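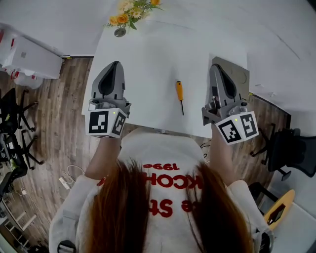

The table in question, screwdriver and vase included.

**Glare on a white tabletop under a fluorescent fixture - change the light or the surface?**

posted by **flatbench** in Griltirov Help / Workspaces

I do small screwdriver work at a smooth, bright white table in a white room. The light is a rectangular fluorescent fixture on the ceiling, near the back of the room. From my chair there is a bright patch on the table, and anything light-colored that lands in it is hard to find. The screwdriver has a yellow-orange handle and a dark shaft, so that is easy to see. The M2 screws are not.

I would prefer to keep the tabletop as is. It is a Gomell top and wipes clean. The flowers at the far edge also stay, although I can move the vase if it matters.

What I have tried:

- Turning the chair. The patch moves with me.
- A desk lamp from the left. This added a second patch.
- Working only after 5 p.m., to take the window out of it. No difference.

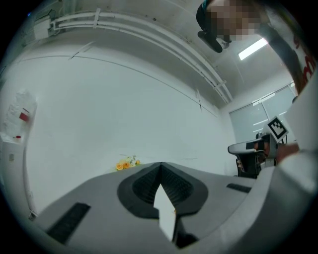

Moving the fixture is possible in principle, but the wiring up there runs in surface conduit, several parallel tubes in brackets with a junction box at one end, and I do not want to open any of it for a glare problem. The replacement I was looking at is a Donari panel rated at 2,191 lumens. Would a diffuse panel in the same position fix this, or only make the patch larger and softer?

---

**ohm_and_a_half**

Larger and softer. The patch is a reflection of the fixture, and its position depends on the fixture, the table and your eye. A bigger diffuse source gives a bigger, dimmer reflection in the same place. White walls and a white ceiling already fill in most of the shadows, so small parts have little contrast to begin with.

Change the surface, but only where you work. Put down a matte mat in mid gray or dull green. Black is a poor choice if your screws are black oxide. Mine is a Harahap mat with a rim, which also stops screws rolling. Keep the rest of the table white.

If you use the lamp again, place it low and to one side, with the head below eye level and aimed across the mat. Low light gives each screw a shadow more than twice its own height, and you will find it by the shadow. Leave the conduit alone.

---

**tinplate**

get a magnetic tray, problem solved. 8 bucks

---

**marrow_lane**

The tray only works for steel screws, and only if you put them in it. Agree with the mat.

On the vase: clear glass with water in it will throw small bright spots if the lamp is low and pointed that way. Aim the lamp away from it or move it to the other side. I would also keep it well back from the mat for the obvious reason.

> **flatbench:** Ordered a gray mat, 5 mm thick. The panel can wait. Moving the vase to the lamp side, behind the head.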